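Week 4 handout: Cutting a training film that people will sit through

Hi everyone. These are my notes from the evening session, tidied up a little because several of you asked and because my handwriting on the board got worse as we went along.
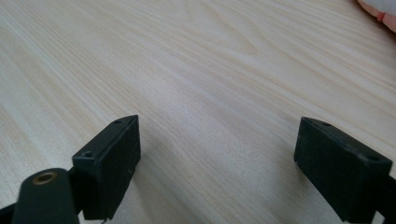
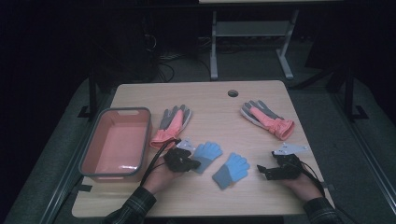 Fig. 4. Light wood-grain tabletop, two views.

So, the subject was the instructional documentary — the kind of film that gets made for a fire department, a mountain rescue team or a ferry crew, and then also gets sold to the public as "an inside look." I love these films, and I've worked on enough bad ones to have opinions.

The main case was Fekby, the 52-minute film about a harbor rescue crew. If you missed the screening, there's a copy in the media room and you can watch it there any time before Saturday. Please don't take it home. We only have the one disc and the last one went missing for most of a term.

Two audiences, one film

Fekby was paid for by a training office and then sold to regular viewers, and you can feel the pull between those two all the way through. The trainee wants to know which hand goes on which line. The person at home wants to know if anybody gets wet. Beathag Galbraith, who directed it, had 60 hours of footage, and most of that was drills — the same drill, over and over, in slightly different weather.

What she did with it is worth copying. She picked one drill (the man-overboard turn) and showed it in full early on, with the instructor talking over it. After that she never explains it again. When the turn comes back at minute 38, you already know how it goes, so she can cut it fast and stay on faces. I'd call that teaching the audience to read. Somebody on the back row called it homework up front, and sure, fine, that works too!

Compare Soltitz, which we only watched the first half of. Same kind of subject, an avalanche team this time, and a much bigger budget. But every time the team does something, the narrator stops and tells us what it is, including things he told us ten minutes before. I started to drift, and I was the one who picked the film.

Narration

My rule of thumb: write the narration last, and write less than you think. Watch your cut with the sound off and make a mark each time you're lost. Those marks are where the narration goes. If you've got more than a page of marks, the problem is in the cut and you should go back and fix that first.

A few smaller things from the discussion:

Present tense is usually easier on the ear. "The crew checks the radio," and so on.

Don't let the narrator admire people. "These brave men and women" makes everybody in the room squirm, the crew most of all. Let us watch them work.

Numbers are hard to hear. The first draft of the Fekby script had nine of them in the opening two minutes. The finished film has one: the crew answered about 3000 calls over the life of their old boat. I still remember it, and I can't remember a single number from Soltitz.

Interviews with experts

We ran out of time here so I'm writing down more than I said.

People who do a job every day are often terrible at explaining it the first time you ask. They skip the part you need, since to them it's like explaining how to walk. Ross Halliday edited Fekby and he told me the best interview in the film came from the third try, when Beathag gave up on questions and asked the coxswain to correct her while she did it wrong. He got so annoyed. It's wonderful! He's clear, he's quick, and he's funny without meaning to be.

You can borrow that. Say the wrong thing on purpose and let them fix it. Just don't do it more than once per person or they'll stop trusting you.

Also, get the sound of the room before you leave. I know I say this every week.

Gear segments

Every film of this type has the bit where the equipment gets laid out and named piece by piece. Students tend to hate these and want to cut them, and I used to feel the same way. But the people who buy these films really do want that part, and a training office will ask for it in writing. So plan for it. Shoot the items one at a time, then shoot them again being used, and cut between the two. In the Shenoy series (the short ones about ambulance crews, you saw two of them in week 2) the gear segment is never longer than a minute and it's always followed by something moving. That's about the right dose for me.

If an item only shows up in the gear segment and nobody ever touches it again, think about losing it. Unless the client is in the room. Then keep it and make it short.

Reading and viewing for next time

Dollby, part one only. It's a competition film, teams of firefighters against each other, and I want you to watch how it handles the score. Can you tell who's ahead at any given moment? Does it matter to you? Write down the first place where you weren't sure.

Also read the two pages on release forms in your packet. They're dull and you need them.

Assignment

Take your own footage from the practice shoot and cut a four-minute instructional sequence with no narration at all. Music is allowed but I'd leave it off until the end. Then show it to one person outside this class and ask them to tell you, in their own words, what the steps were. Bring their answer written down along with your cut, even if they got it completely wrong — especially then.

Editing room is open until 9 most evenings. Sign the sheet, please, and label your drives.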